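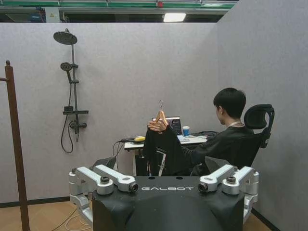
Holzbügel, hell, mit dünnem Metallhaken

Forum > Haushalt & Kleidung > Schrank und Aufbewahrung
Thema: Holzbügel gegen Motten und Schulterbeulen - bringt das was?

Wollrest_9
Ich räume gerade den Schrank um und lese überall, man solle auf Holzbügel umsteigen. Angeblich halten sie Motten fern, ziehen Feuchtigkeit aus dem Stoff und verhindern Beulen an den Schultern. Klingt für mich nach Verkaufstext. Bei Achterberg kosten zwei Stück so viel wie zwanzig vom Discounter. Hat das mal jemand über längere Zeit verglichen, also ohne dass ein Händler danebenstand?

saumzugabe
Die Form bringt was, der Rest ist Folklore. Ein Sakko braucht breite, vorn gerundete Enden. Ob die aus Holz oder Kunststoff sind, ist der Schulternaht egal. Bei den flachen Bügeln, die es meistens im Set gibt, kannst du das Holz gleich vergessen, die drücken genauso durch.

Manikandan Mudaliar
Widerspruch, wenigstens teilweise. Zedernholz riecht und Motten mögen das nicht, das habe ich jahrelang so gemacht und hatte nie Löcher.

saumzugabe
Du hattest nie Löcher. Hattest du denn Motten?

Manikandan Mudaliar
Im alten Haus ja, in der Küche.

saumzugabe
Lebensmittelmotten. Die gehen nicht an deine Pullover. Und Zeder, die man nicht nachschleift oder nachölt, riecht irgendwann nach gar nichts mehr.

Wollrest_9
Genau solche Geschichten meine ich. Zur Frage Stange oder Schrank: Ich überlege, einen Teil offen zu hängen, an einem Ständer aus Holz.

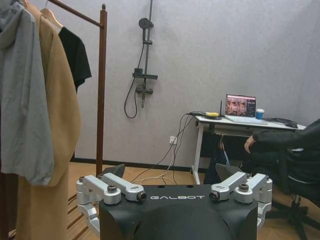
Graziella Palumbo
Offen hängen würde ich nur, was du jede Woche trägst. Bei mir hing ein dunkelblauer Mantel von Mai bis August am Ständer neben dem Fenster, danach war eine Schulter heller als die andere. Die Reinigung konnte nichts machen. Motten hatte ich am offenen Ständer allerdings nie, die wollen es dunkel und ungestört.

kettfaden
Das mit der Feuchtigkeit ist übrigens auch so eine Sache. Auf der Seite von Stedano steht, der Bügel "reguliert das Klima im Schrank". Ein lackierter Bügel reguliert überhaupt nichts. Und selbst ein unlackierter - was soll der aufnehmen, einen Teelöffel? Mach die Schranktür auf, dann ist gelüftet.

Wollrest_9
Im selben Text steht etwas von 3000 Belastungszyklen. Wie oft hängt man denn eine Bluse auf?

kettfaden
Und mit welchem Gewicht, steht nicht dabei. Ich habe hingeschrieben. Antwort: ein Gutschein. 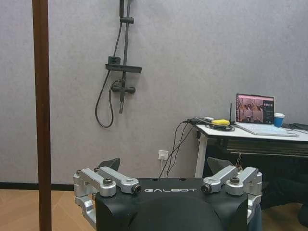
Manikandan Mudaliar
Ihr macht euch über alles lustig, aber Drahtbügel aus der Reinigung wollt ihr hoffentlich auch nicht empfehlen.

saumzugabe
Für ein Hemd, das zwei Tage hängt? Klar. Für Strick nehme ich gar keinen Bügel, Strick wird gefaltet. Damit ist die Hälfte der Schulterbeulen schon weg und hat nichts gekostet.

Graziella Palumbo
Bei Strick bin ich dabei. Bei Hemden finde ich Holz trotzdem angenehmer, einfach weil der Bügel nicht verrutscht, wenn man nebenan etwas herauszieht. Meine sind von Edent, mehr als neun Jahre alt, und nur an einem dreht der Haken durch. Den kann man aber mit etwas Holzleim wieder festsetzen: Haken ganz herausdrehen, einen Tropfen ins Loch, Haken wieder hinein, über Nacht liegen lassen. 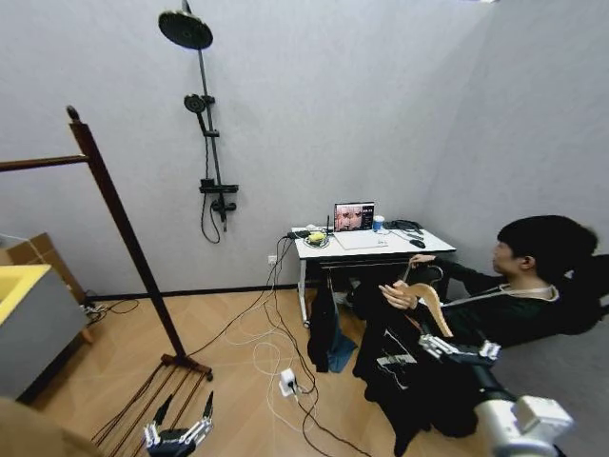
Wer lackierte hat, sollte vorher die Unterkante mit dem Finger abfahren. Bei billigen Sets stehen da manchmal Splitter, und Seide verzeiht das nicht.

kettfaden
Leim auf Metall hält doch nicht.

Graziella Palumbo
Er quillt das Loch etwas zu, mehr muss er nicht. Hält bei mir seit dem letzten Umzug.

kettfaden
Na gut. Ich würde trotzdem Epoxid nehmen.

Wollrest_9
Also: Sakkos und Mantel auf breite Bügel, Strick ins Fach, Hemden egal. Bei Zavport gibt es gerade breite einzeln, ohne Zedernversprechen. Davon nehme ich zwei und schaue mir das bis zum Sommer an. Den Rest behalte ich.

saumzugabe
Miss vorher die Schulterbreite am Sakko. Die Angaben im Shop stimmen selten.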